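Workshop tips: looking after a small gripper arm at home

I get a lot of mail about bench-top arms, and most of it asks which accessory to buy next. My answer is usually none. The arm on our bench is a Sturnus with two black fingers and a camera at the wrist, and what keeps it going is a rag, a hex key and a notebook. Take the tips below for what they are, the habits of someone who has been sold too many kits.

Clean the fingers before you touch a setting. When the grip starts to slip, people go straight into the menu and raise the force. Wipe both fingers with a barely damp cloth, let them dry, and try the same pick again. Kitchen plastics carry a film of grease that you won't notice on your own hands. I'd skip the special wipes. Orla Brophy sent me a tub of them and I couldn't tell the difference from dish soap.

Check the gap with paper. Close the fingers on a strip of ordinary printer paper and pull. It should drag the same at the tip and at the base. If the strip slides free at the tip, one finger has worked loose at its screw. Snug it up with the short end of the key, since the long end makes it far too easy to strip the thread.

Practice on something awkward. The sales clips love a wooden block, and a block will tell you almost nothing. A lid is better. Lids are thin, they flex, and if the fingers aren't square they twist on the way up. Take hold of the rim and let the rest of the lid lean on the tub it goes with.

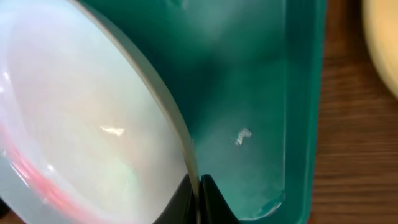 MELLALIA, September

A frosted lid held by its rim inside a teal tub is now my standard check after any work on the fingers. Look at where the rim passes between the two of them. You want it sitting in the gap with a finger on either side, and you want to see that from the wrist camera without having to guess. A milky lid up close fills half the view and throws back glare, so if your software hunts for edges, turn the lamp before you blame the software.

Mind the crumbs. There's a white fleck on the floor of the tub in that shot, and bits like it get onto finger pads sooner or later. Tip out your tubs before a run. Cathal Scanlon swears by compressed air for this. I think it mostly moves the dirt into the wrist joint, and I've told him so.

Don't grease on a schedule. The Flimetti leaflet that came with our spare fingers says every 300 cycles. I tried it, and by the end of a week the slides were holding dust like flypaper. Now I wipe them at 270 or so, when I'm changing the cloth anyway, and put on one small drop of light oil only if I hear them.

Leave the cable some slack. Turn the wrist all the way one way and then the other by hand, power off, and watch the camera lead. Ours was tied 8 inches from the wrist and tugged at the far end of the turn. I cut the tie and put a loose one farther back. It was free, and it cured a picture dropout that Eino Nieminen had been ready to fix with a new camera.

Write down what you changed, and change one thing at a time. My notebook for Tuesday reads "left screw, quarter turn, lid OK." I haven't found an app that beats that, and I have tried two.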